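Category: Premises and Safety – Inspection Records

November 15, 2021
By Hadiza Ogbonna, Premises and Safety Officer

TIRAU FAMILY CENTRE: PLAYROOM AND TOY LIBRARY INSPECTION CHECKLIST, WITH COMMENTS

This record covers the ground floor playroom, the toy library store and the corridor between them. It replaces the September record. Items are marked Satisfactory, Action Required or Not Inspected. Comments are given where the inspecting officer considered that the mark alone would not be sufficient.

Section A. Access and escape routes

A1. Main door opens fully and closes unaided. Satisfactory.

A2. Corridor clear to its full width. Action Required.
Comment: Two folded pushchairs were standing against the radiator. Parents should be directed to the covered porch on arrival. The same comment was made in September.

A3. Fire exit sign lit. Satisfactory.

A4. Final exit door released by a single push. Satisfactory.
Comment: The bar is stiff at the left end. Fraser have been asked to adjust it at their next visit.

Section B. Small parts and loose toys

B1. Small building bricks kept apart from toys for children under three. Satisfactory.
Comment: Bricks are to be sorted by colour into open-fronted bins or divided trays and returned there at the end of each session. Mixed boxes are no longer accepted, as small pieces settle at the bottom and are missed in the daily check.

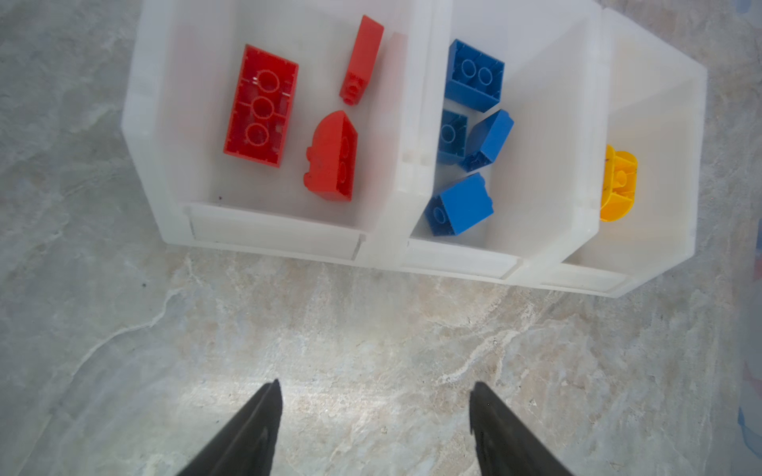
Staff are reminded that the daily check includes the floor beneath the shelving and the gap behind the book trolley. The check sheet should be signed at the time and not at the end of the week.

B2. Damaged pieces withdrawn. Action Required.
Comment: One wooden train carriage had a split along its base and was removed during the inspection. The magnet on a second carriage was loose. Both have been entered in the damage book – page 18.

B3. Soft toys laundered in line with the rota. Satisfactory.

Section C. Furniture and shelving

C1. Shelving over 600 mm high fixed to the wall. Action Required.
Comment: The Jasano unit nearest the window is held by one bracket only. It must be emptied above the second shelf until the other bracket has been fitted.

C2. Table edges and corners free from chips. Satisfactory.

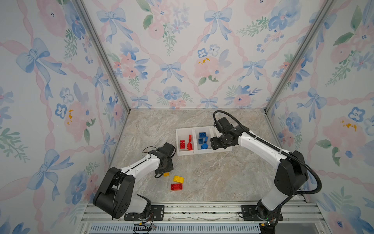 Tables should be wiped with the Plulero cleaner at the strength shown on the label. Bottles must go back to the locked cupboard after use, and under no circumstances should they be left on a windowsill.

C3. Chairs stable and of suitable height. Satisfactory.
Comment: Rubber feet are missing from two chairs. Replacements are held in the office.

Section D. Hygiene and first aid

D1. Hand basin supplied with soap and paper towels. Satisfactory.

D2. First aid box complete and in date. Action Required.
Comment: Eye wash has expired. Order reference 163 has been raised.

D3. Bins and trays washed and dried before restocking. Satisfactory.
Comment: Warm soapy water is adequate. Particular attention should be paid to the inside corners, where dust collects.
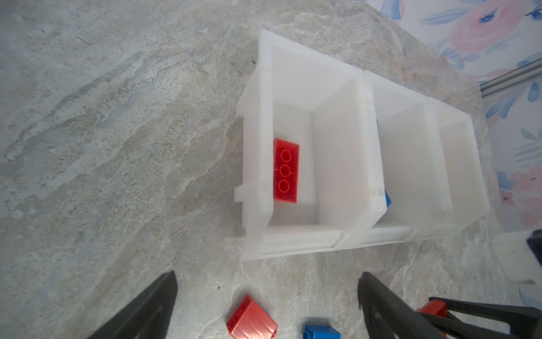

Section E. Electrical and heating

E1. Socket outlets undamaged. Satisfactory.

E2. Radiator guards secure. Action Required.
Comment: The guard beside the reading corner lifts at one side. To be refixed before the next toddler session.

E3. Portable heater. Not Inspected.
Comment: The heater was on loan to the upstairs office. It may not be used in the playroom until it has been inspected.

All actions are to be completed within 9 working days, with the exception of C1, which takes effect immediately. Completed actions should be initialled by the session leader and the sheet returned to the premises office.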